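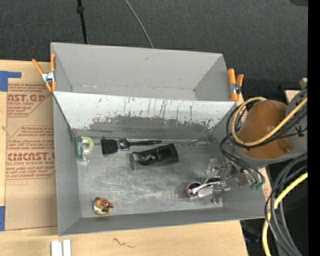 第四章 周转容器与库存盘点

学习目标

学完本章后，应能说明周转容器的编码规则，区分定期盘点与循环盘点，并能计算盘点差异率。

4.1 从一次对不上的账说起

三月，希尔瑟姆（Hiltham）配件仓库做季度盘点。系统显示某型号垫圈库存193件，盘点员实际数出176件，短少17件。仓库主管埃托雷·桑纳先让人重数一遍，结果相同，随后调出该货位近一个月的出入库单据逐张核对，发现有一张领料单已经发料，却没有录入系统。单据上的数量正好是17件。

这类差异在仓储管理中称为账实不符。货物并未丢失，出错的是记录。处理时应先复盘，再查单据，最后才考虑调账。如果一发现差异就直接修改系统数量，原因便查不出来，同样的错误下个季度还会出现。

4.2 容器为什么要编码

小件物料通常不直接放在货架上，而是装入周转容器，以容器为单位上架、移位和盘点。容器编码一般由库区、货架、层、位四段组成。一个容器分成几格时，每格另加一位格号，各格物料分别记账，不得合并。

空格也要登记，数量记为零。初学者常把空格略过不填，盘点表上就分不清这一格是没有物料，还是没有盘到。

4.3 两种盘点方法

定期盘点在固定时点对全部物料清点一次，期间一般停止收发。优点是结果完整，缺点是影响作业。

循环盘点把物料按价值和周转速度分为A、B、C三类，每天只盘其中一部分。A类盘点次数最多，C类最少。吉尔登（Jilden）公司的仓库有100个A类货位，每个货位每月盘2次，由斯韦娃·巴尔比耶里的小组负责，不需要停工。

盘点差异率按下式计算：

差异率＝｜实盘数量－账面数量｜÷账面数量×100%

代入4.1节的数据，差异率为17÷193×100%，约等于8.8%。多数企业对小件物料规定了允许差异，超过限额的须填写差异报告，并附复盘记录。差异报告的格式见4.4节。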